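News > Local business > Technology

Mon 23 January
By Ngaio Hollis

Woslow has stopped using part of its stock of hand-held grippers after a fault left the jaws closed when the trigger was let go. One worker at the company's Skeltutgate site had a bruised finger and went back to work the same day.

The grippers are used to record people doing household jobs, such as folding cloths and tidying cushions. The recordings go into training software for robot arms. A worker holds one gripper in each hand and squeezes a handle to close the jaws.

According to Woslow, the worker was folding a towel when the right-hand gripper closed and stayed closed. She reached across to pull the towel out and the jaws shifted, pinching the tip of her finger. A colleague opened them with a screwdriver. The company logged it as a minor injury and told staff the next morning.

A check of the tool found that the return spring had come off its post inside the housing. The spring is a small part supplied by Hellström, which changed the shape of the hooked end in August. The new hook is shorter. Woslow says it fits well enough when new but can work its way off after long use, mostly on tools that are opened and closed many times an hour on soft items.

Woslow has 300 grippers at the site. Of those, 22 had the new spring. All of them have been taken out of use and put in a locked cabinet until they are refitted. When they were opened up, 4 were found to have a spring that had started to slip, in addition to the one that failed.

"It was a small injury, but it was our tool and our fault for not looking inside it sooner," said Ingegerd Vik, who runs operations at Skeltutgate. "The trigger had felt slack on that one for a couple of days. Two people had mentioned it to each other and it never got written down."

Recording has carried on with the older tools, at a slower pace. Vik said the kitchen tasks had been put back and the work with cloths and soft furnishings was going first, as those sessions were already booked.

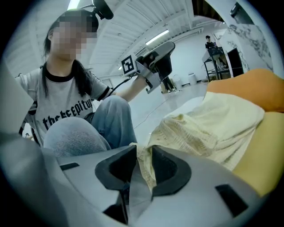
What should a worker do if the jaws stay shut?
Let go of the handle, put the gripper down on a flat surface and call the floor lead. The cloth or other item stays where it is until the lead has opened the jaws with the release tool. Fingers should be kept out of the jaws at all times, including when the gripper looks open.

The release tool is new. It is a flat plastic key that goes in behind the jaws and pushes them apart, and one now hangs at each station. Before this there was no set way to open a stuck gripper.

Woslow has also added a trigger check to the start of every shift. The worker opens and closes each gripper ten times with nothing in it, and any that feels slow or slack is tagged and handed in. Vik said the check adds some 3 minutes to the start of a shift and that the time is paid.

Conon, a repair shop that services tools for several firms in the area, is fitting the replacement springs. They have the older, longer hook, and a small clip has been added to hold it on the post. The first batch is expected back at Skeltutgate next week. Hellström has agreed to pay for the parts but not the labor, and the two companies are still talking about the rest.

Recordings made with the tool that failed are being looked at again. Some of the files from its last two days show the jaws opening late, and Vik said those would probably be thrown out.

Contact the newsroom | Copyright, all rights reserved | Back to top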